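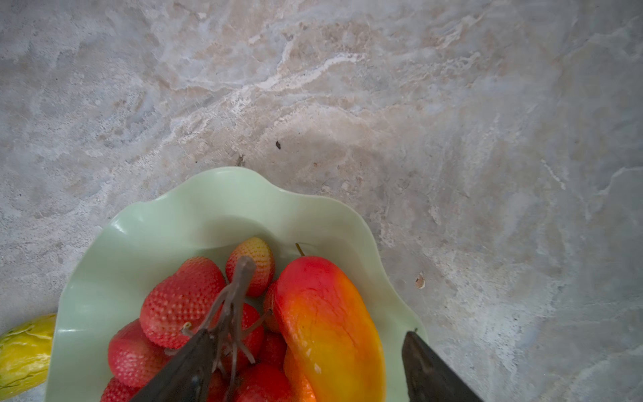
What is the best time of night to watch the Perseids?

After midnight, and the closer you get to dawn the better, as the radiant in Perseus keeps climbing in the north-east all night.

Thursday, August 13, 2020
Kristóf Tóth

Slept until twenty to eleven and I still feel as if I'm made of sand, but I want to get last night down while I've got it. I've been looking forward to the twelfth since about Easter, when there was so little else to look forward to, and then all this week it was the same forecast: hot, sticky, thunder possible anywhere, no promises. Yesterday afternoon the sky over the back gardens was the colour of old dishwater. I'd more or less decided to stay in and be sulky about it.

Then at six it began to break up from the west. By half past seven there was proper blue and I was running up and down the stairs looking for socks. Socks! In that heat! But I've been caught out before. It can be thirty degrees at teatime and by three in the morning you're lying on a hill with your teeth going.

We went up Hopkin. I did think about the reservoir, which has the better parking, but somebody has put a floodlight on the sailing club and it ruins the whole northern side. Hopkin is only 394 metres, so hardly an expedition, but the last streetlamp is in Fevov and once you're round the shoulder of the hill you can't see Fevov at all. The track was baked solid. Last time I was up there, in March, I went in over the ankle at the second gate and walked home with one wet foot, and now there are cracks in it wide enough to lose a pencil down.

My sister came, and the boys, who were allowed on condition that nobody moaned. Benches are no good for meteors, you get a crick in the neck inside ten minutes, so we had the two loungers and a tarpaulin with all the old blankets. My lounger is the Gravetti one Dad used to take fishing. The strap on the left has gone again and I had it tied with garden twine, which held all night, so I may just call that mended.

Settled by ten. It wasn't dark, it takes ages in August, but Jupiter was already blazing away low in the south with Saturn sitting to the left of it, steady and a bit yellowish. I'd put the binoculars in and I'm so glad I did. You can see Jupiter's moons in ordinary binoculars if you prop your elbows on something. I propped mine on my knees and there they were, tiny pinpricks in a line, and the younger boy had a go and went completely silent, then said "those are moons?" in a voice I hope I remember when he's forty. Galileo saw them with something a good deal worse than what we had on the tarpaulin. I told him that. I told him rather a lot of things, I think, he's a patient child.

First meteor at 10.18, and it was a cracker. One of the long slow ones that come in at a shallow angle early in the evening when Perseus is still down near the horizon. Earthgrazers, they're called. It came up from the north-east, went over the top of us and kept going, well over half the sky, and left a faint line behind it that hung there for a second or so. All of us shouted. A sheep shouted back.

After that nothing for what felt like a very long time. The elder boy asked if it was broken. This is the bit that's hard to explain to people who've read the headlines, with their hundred an hour. The hundred an hour is for a perfect sky with the radiant right overhead, and you've got neither, and you've only got one pair of eyes pointing one way. You have to lie there and let it come. I quite like the lying there. You start seeing how much else is going on: satellites, bats, the odd plane (so few planes this year, it's still strange), and the Milky Way coming up out of the murk bit by bit until it ran straight down through Cygnus with the dark split showing. I haven't seen it that well from Hopkin for years. I don't know if it's fewer planes or cleaner air or simply that my eyes had got used to the dark for once, with no one switching a phone on.

Well, someone did switch a phone on. We lost a good quarter of an hour to that. Red torch only from then on. I'd made mine with a sweet wrapper and an elastic band and it works beautifully.

From eleven they really got going. A run of quick ones in Cassiopeia, then a bright white one down towards the Plough that lit the edge of a cloud. I kept a tally on the back of an envelope, writing blind, and this morning I find half of the strokes are on top of one another and some carry on over the gas company's address, so science will have to manage without me. The boys fell asleep at midnight in a heap. My sister lasted till one, and we talked about Grandmother, who always called them Saint Lawrence's tears. His day is the tenth and at home everybody knew them by that name, Szent Lőrinc könnyei. She had us out on the grass in our nightclothes in the summer of 2000, the last one before she moved, and I remember the smell of the paraffin lamp and being cross at being woken. I'm not cross now! I'd give a lot to be woken for it again.

What I love is that they aren't stars at all, or anything like. Bits of grit! Most of them no bigger than a grain of sand, shed by comet Swift-Tuttle on one of its trips past the Sun, and each year in August we plough through the trail. The comet itself was last here in 1992 and won't be back until 2126. So every one of those streaks was a crumb left behind by something that's now away off in the outer dark, and it had been drifting all this time until it met our air, above our hill, when we had our heads the right way up. I said this to my sister and she said "mm" and I looked over and she was asleep too.

The Moon came up not long after midnight, a fat crescent just past the last quarter, orange and lopsided over the wood. I'd been dreading it, as it does wash out the faint ones, but I turned the lounger so that it was behind me and the bright ones came through anyway. Mars was up by then too, much redder than I'd expected and getting brighter by the week. It'll be splendid in October. I must clear the shed before then and see whether the old telescope mount will still turn.

Had my tea at half past one. The Sarudo flask is a marvel, I filled it at eight and it was still too hot to drink straight off. Cheese sandwich, slightly squashed. A hedgehog or something of the kind went through the bracken behind me making a noise like a person eating crisps.

Best one of the night was at 2.40 and I was the only one awake for it. I was looking at nothing, somewhere by the Square of Pegasus, and the grass in front of my feet lit up. I saw my own boots. By the time I'd got my chin up it was finished but the trail was there, greenish and then grey, and it stayed long enough for me to get the binoculars on it and watch it bend. It twisted into a sort of hook as the winds up there pulled at it. I had only ever read about that. I said "oh!" out loud, and again, and then lay there with my heart thumping, grinning at the sky like an idiot.

Should have packed up then but of course I didn't. Venus rose before three, absurdly bright, and I wanted to see her get clear of the trees. The Pleiades were well up and Aldebaran below them, winter stars in August, which always gives me a pleasant shiver. There was a first greyness in the east by half past three. We folded everything in the half-light, dew on all of it, the tarpaulin weighing double, and carried the little one down the 200 yards to the car. He says he has no memory of this and that he walked.

Distant lightning on the way home, right down in the south, no sound to it.

For next time, while I remember. Second blanket underneath, as the cold comes up from the ground. Hat. Pencil on a string. Leave the crisps at home or else give them out before dark, the rustling was dreadful. Point the chair at the darkest part of the sky and don't fuss over where the radiant is, they turn up everywhere. Ask at the farm about the top field, which has a lower wall on the north side and might show us the earthgrazers from the very start.

There'll be stragglers for another week or more, and if tonight is clear I'm going to sit out on the back step for half an hour, even with the neighbour's kitchen light on. It's clouding over again as I write this, great towers of it beyond the church. The blankets are on the line and I ought to get them in.

Contact | © 2020 Kristóf Tóth | Back to top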